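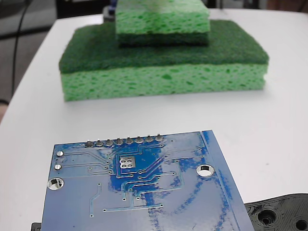

I almost skipped the open day at Hollenstein, and I'm so glad I didn't! My neighbor Amparo Nina talked me into it back in February (she goes every year, mostly for the plum cake), and we got there early enough to park right by the old mill.

The mill is the star of the place. Gilberto Betancur took our group up all four floors, very slowly, telling us how the river used to flood the bottom one every spring. The steps are steep, so wear decent shoes. I didn't, and my heels are still mad at me.
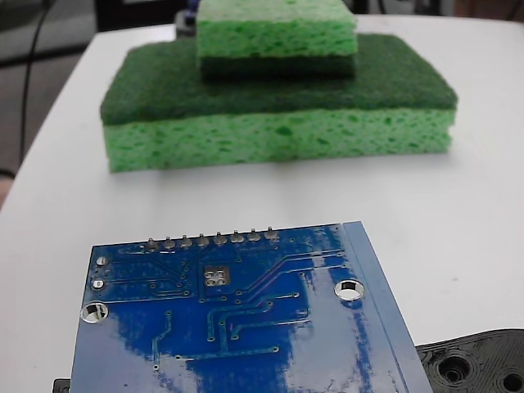
After that we wandered over to the bakery, where a bag of seven rye rolls cost less than my coffee at home. They bake 900 loaves on a busy morning! Amparo bought two bags and then made me carry both of them, plus the cake. We sat by the water for 30 minutes and ate way too much, and a very bold duck got most of my last roll.
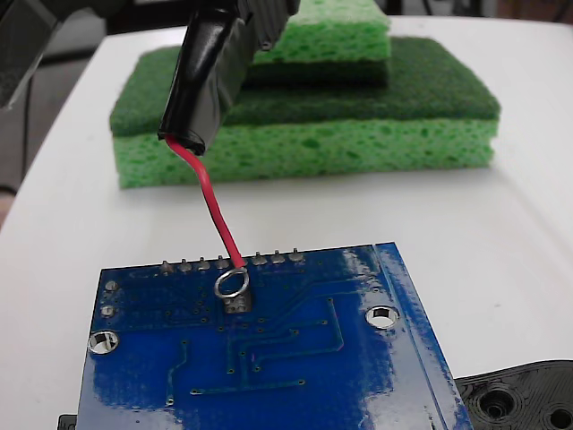
Red wire with a looped end, over a blue circuit board.

We missed the choir, which I'm still a bit sad about (Edileuza Toledo was singing a solo). The bus back to the lower parking lot runs until five, and the cake sells out well before that.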